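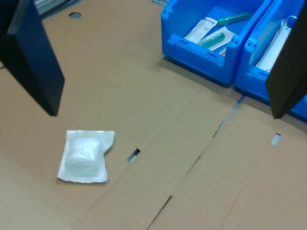
Sorting bench, gauze pouch and blue bins.

August 2024, kit room, Girnport

Best stretch at the bench so far, so I'm writing it up while it's fresh. Skandow (our name for the arm, it was on the crate and it stuck) is on supplies sorting now, the dull part of the job where loose packs get put back into the right bins before anyone can start building kits. We used to do that by hand for the first hour of every shift. Some 400 packs on a heavy morning, and by the end your thumbs hated you!

What I like most is how the day has changed shape. The early pair go straight to checking seals and expiry dates, which wants fresh eyes, and the sorting ticks along beside them. Two of us who always dodged the early start have asked to swap onto it. I'd never have guessed that in March.

Gauze is still the interesting one. The pouch is flat at the margins and puffy in the middle, and a curled corner changes where you'd want to take hold of it. We tried 37 picks with the new Wevorness settings and had 4 drops, all of them on the margin. Much better than the old settings, and I'm really pleased with it.
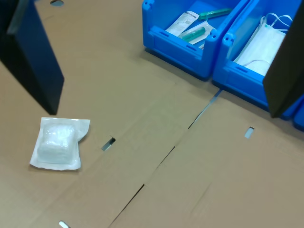
Syringes and masks are a different sort of problem. A syringe in its wrapper likes to lie across its neighbours, and ear loops catch on anything going. For now those two stay with us, and whoever is on checking does them between trays. It's a nice break from reading dates, so no complaints there.

One grumble from the late shift, and a fair one: they get called over for every stop, even the tiny ones. Want to try a 2 minute wait before it calls, so people can finish the tray they're on.

To do:
Tape down the long seam in the cardboard.
Rerun gauze with more curled corners.
Ask the Âu site how they label their bins.
Put the late shift's names on the training list, they're keen.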